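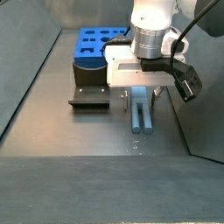
Leave the Layout Alone for a Month

08/10/2025

I have been running large scale trains in my backyard for 18 years now, and I want to argue for something that will get me grumbled at by half the people I know in the hobby. Stop rebuilding. Put the track saw down, close the catalog, and run the railroad you have for one whole month before you change a single thing on it.

I'm as guilty as anyone, by the way. My line, the Curkholm & Sivodbridge, has had four different versions of the same corner behind the shed. The first was too tight for anything with more than two axles. The second fixed that and put a reverse curve right at the yard throat, so every boxcar I backed in came off at the same joint. The third was fine! It was really perfectly fine, and I tore it up anyway after a weekend at somebody else's railroad where there was a trestle, and I came home wanting a trestle.

That trestle took me from March until the leaves were coming down. I ran trains maybe twice in all that time, both times for relatives, and both times on a loop that stopped at a pile of lumber and a bucket.

The trouble with always building

What bothers me is how we talk about it. Go to any club meet and ask people what they've been up to, and you'll hear about new ballast, new switches, a new power supply, the station that's getting a second coat. Ask them what they've been running and they look at you a little funny. Well, you know, the usual. A consist. Around and around.

I get it, I do. Building is where the visible progress is. You can stand there with a cup of coffee at the end of the day and point at it. Running a local freight for an hour leaves nothing behind except a few cars in different places. But that hour is what all the digging was for, at least it was when I started, and I think a lot of us have let it slide off the end of the list.

There's a practical side too. You don't find out what is wrong with a layout by looking at it. You find out by running it a lot, in a boring way, with work to do. My passing siding at Sivodbridge looked great on paper and looked great in the ground. Then I started actual switching there, with car cards and everything, and discovered that it holds one car fewer than the train I run most often. One car! I had been admiring that siding for years.

Somebody set me straight

The person who talked me into all this was Gerasimos Katsaros, who has a modest oval with two sidings and a little stub branch, and who has hardly touched the trackwork since it went in. I used to think, privately, that he'd lost interest. Then he had me over to operate. He handed me a clipboard with a list of cars and where they needed to go, and I was out there until it was too dark to read the numbers. Two sidings and a stub! I went home and looked at my 414 feet of track and realized I didn't have one single session planned on it.

His rule is that he won't change anything until it has annoyed him on three separate days. He keeps a notebook in the tool shed. A derailment at the same spot goes in the notebook. A switch that's awkward to reach goes in the notebook. If it only shows up once, he leaves it be. I've borrowed the notebook idea and I can report that most of my complaints never make it to a second entry (the squirrel business excepted, and that isn't really a track problem). 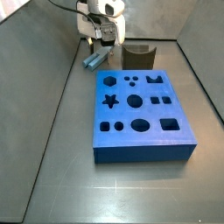

The blue block on the table, arm overhead.

But what about the fun of it?

I know what's coming, so let me say it first. Some people are builders. They love the soldering and the concrete and the little window frames, and running is just how they check their work. Good for them! I would never tell a person who loves laying track to quit laying track. My brother-in-law is like that and his bridges are gorgeous and I have never seen him complete a lap.

Who I'm really talking to is the fellow who says he can't have people over yet. The railroad isn't ready. He's waiting on the Rathjen branch, or whatever he calls his, and once that's in he'll start having sessions. I've been that fellow. The branch gets finished and by then the main needs leveling, and the leveling turns up a bad tie, and there goes another summer. Kids who were eight and crazy about trains when you started are driving cars by the time you're ready to let them hold the throttle.

And the money, my goodness. I added up one year's receipts once, out of curiosity, and 78 dollars of it was rail joiners. Joiners! For track I later pulled up.

How I'd do it

Pick a month when the weather is decent. Clean the rail, check your wheels, charge whatever needs charging. Write down half a dozen places on the line where a car could plausibly go, even if the place is a flat rock with a name. I have a flat rock called Drelix that receives tank cars. Then run something with a purpose a few evenings a week and keep your hands off the shovel. Fix what's truly broken, sure. A loose joint is a loose joint.

At the end of the month, read the notebook. I'd bet you end up with a shorter list than the one in your head right now, and it'll have different things on it. Mine said to lengthen one siding and trim one bush. The big helix I'd been sketching all winter wasn't on there anywhere.

I still have the sketches, and I may build the thing someday. For now there are two hoppers at Curkholm that should have gone out yesterday, and I'm going outside to move them.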